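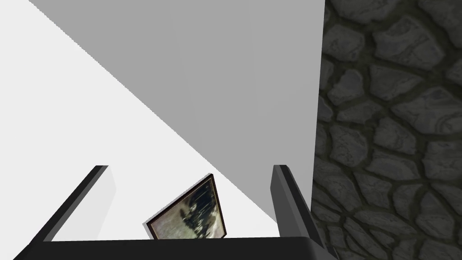 # Tridorska Arcade

**Tridorska Arcade** is a covered shopping center in the lower town of Zamfir. It stands between the old tram depot and the river market and has 108 units on three levels, most of them small shops of one or two rooms. The arcade is owned by the Prokotora company, which also runs the parking garage next door. It is best known locally for its food hall and for the family weekends held in spring and summer.

## History

The site was used as a coach yard until the city closed the inner streets to heavy traffic. Prokotora bought the land in two parcels and hired the architect Konrad Lis to draw up a plan. His first design called for a single large hall with a department store at each end. The city planning office turned it down on the grounds that it would block the footpath to the river. The second design kept the footpath and placed the shops on both sides of it, under a continuous roof.

The arcade opened on 25th March with about half of its units rented. The upper level stayed closed until July of the same year, when the escalators were approved for public use. Early tenants included a shoe repair shop, a pharmacy, two bakeries and the Erard music store, which moved from a smaller address on the depot side and is still in business there.

A second phase added the food hall and the roof terrace. Natanael Marinho, the center's first manager, had wanted a cinema in that space, but no operator would sign a lease at the rent Prokotora was asking.

## Layout

The ground level follows the line of the old footpath and stays open to walkers after the shops close. It has the supermarket, the pharmacy, the bank counters and most of the clothing stores. Units are numbered from the river end, with odd numbers on the left. The numbering skips 13 and starts again on each level, and mail for the upper floors is often delivered to the wrong shop.

The middle level is given over mainly to household goods, books, toys and phone repair. The Erard store takes up four joined units at the depot end. It sells sheet music and student instruments and rents out two practice rooms by the hour.

The upper level contains the food hall, a play area for young children and the door to the roof terrace. The food hall seats 792 people. Stalls rent on short leases, and the mix changes often — dumplings, grilled fish and flatbread have been constant since the hall opened.

## Events

Family weekends are the arcade's main public program. They were started by Teresa Urbańczyk, who took over as manager from Marinho. The usual format is a prize draw for shoppers who present receipts from any 3 stores, a small stage with school choirs or dance groups, and a craft table on the middle level. For Mother's Day the flower stalls from the river market are allowed to sell inside the building without paying the normal day fee.

The summer sale takes place in July and lasts two weeks. Shops are free to stay out of it, and the supermarket has never joined. During the sale the closing time is moved back by one hour and the terrace is kept open until the last food stall shuts.

A lantern display is put up along the ground level in winter. The first set was made by Aniela Jasińska, a local paper artist, and several of her lanterns are still hung each year near the river entrance.

## Access and parking

Tram riders use the Depot stop, a short walk from the east entrance. The river entrance has steps and a ramp, and the east entrance is level with the street. Elevators serve all floors at both ends, although the one at the river end does not reach the terrace.

The garage next door has a separate entrance for bicycles. Drivers who spend a minimum amount at the supermarket get their first two hours free, and the ticket has to be stamped at the service desk before returning to the car.

## Reception

Opinion on the building was mixed when it opened. Kelly Bittencourt, writing in a neighborhood newsletter, praised the decision to keep the footpath but called the upper level noisy and hard to find. A petition with 2999 signatures later asked for more seating outside the food hall. Prokotora responded by adding benches on the ground level and a row of tables on the terrace.

## See also

- Zamfir river market
- Depot tram stop
- Prokotora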